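Notebook entry, 29 Sep 2019
Wallpaper paste trials, Vurbridge workshop

The purpose of this entry is to record the open time and edge adhesion of the Hiltach starch paste against the ready-mixed Shehu paste now in stock. Sample strips were cut from batch 684 and hung on sealed plaster board. Each strip was left to soak for 12 minutes before hanging. 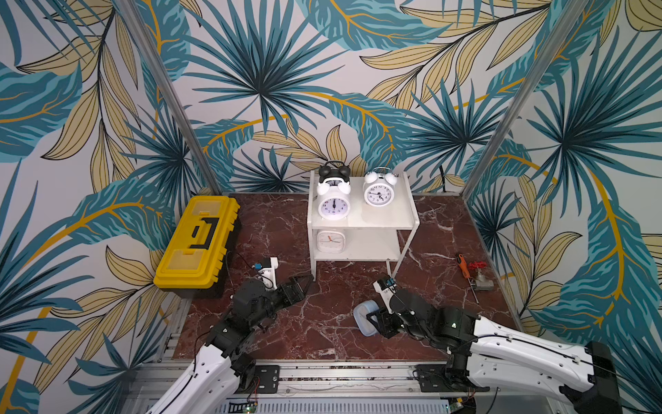

The Hiltach paste allowed the strips to be moved for longer, and pattern matching at the seams was easier as a result. Two strips showed small bubbles near the lower edge. These were brushed out and had not returned by the end of the day. The Shehu paste gripped sooner and left a faint shine where it was not wiped promptly. 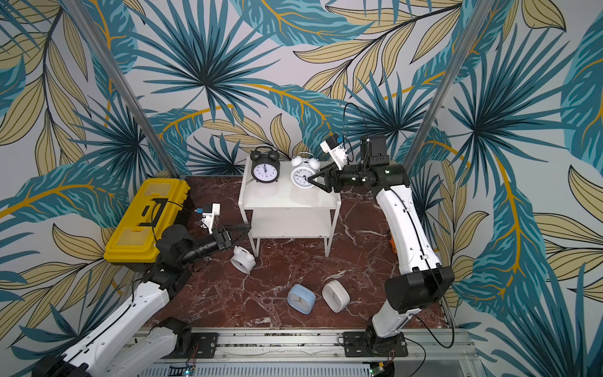

Leaf-pattern paper on back and side walls.

Seams were checked again after 30 hours. One Shehu seam had lifted at the top – the board there had been sealed in June and may need a second coat. No lifting was found on the Hiltach strips. Room humidity was not logged on the first day, and this should be corrected before the results are sent to Skanduvbridge.

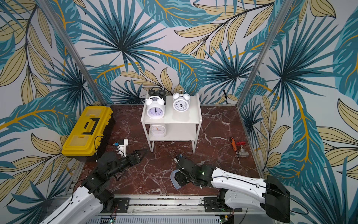 Ermira Todorova asked whether the lifted seam should be counted at all, given the age of the sealer, and requested that the strip be hung again on fresh board. Her request is accepted. The repeat will use the same batch and soaking time, with humidity readings taken morning and evening.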